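Teaching a Secondhand Arm to Empty a Bin, Part 4: The Bin Itself

Hi again! Last time we got the KUKA talking to my laptop (hooray), and a bunch of you asked about the part that looks boring, meaning the bin. I spent way more evenings on it than on the code, so let's do it properly.

Start with the position. Slide the bin under the arm, jog the gripper down to each of the four corners at your slowest speed, and move the bin until you reach all of them without the wrist folding up weirdly. Then clamp the rim to something. I use cheap spring clamps with orange handles, and I stick blue tape on the tabletop as reference marks. Thaís Coutinho, who shares the shop with me, bumped my first setup and I lost a whole night re-teaching points, so yes, clamps and tape!

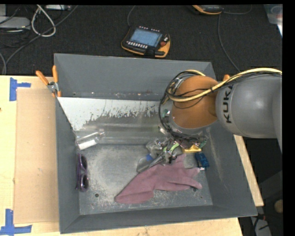

Next, pick your junk. You want a mix: something soft, something see-through, something shiny and a couple of small bright things. Gloves are great because the fingers flop a different way every time you drop them. Clear bottles are awful, so put one in early and get the suffering over with.

Now set your floor height. Touch off on the bare floor of the bin, then add a few millimeters. Mine drags a little if I skip that, and you'll see the scratches.

Last bit, the logging. Write down every attempt, good or bad, in a plain text file. I quit my first run at 915 grabs and my second at 1,957, and I'm aiming for 3,000 on the next one. Đức Khương wrote a little script that sorts the misses by object, and I'll post it with Part 5 once he's cleaned up the comments.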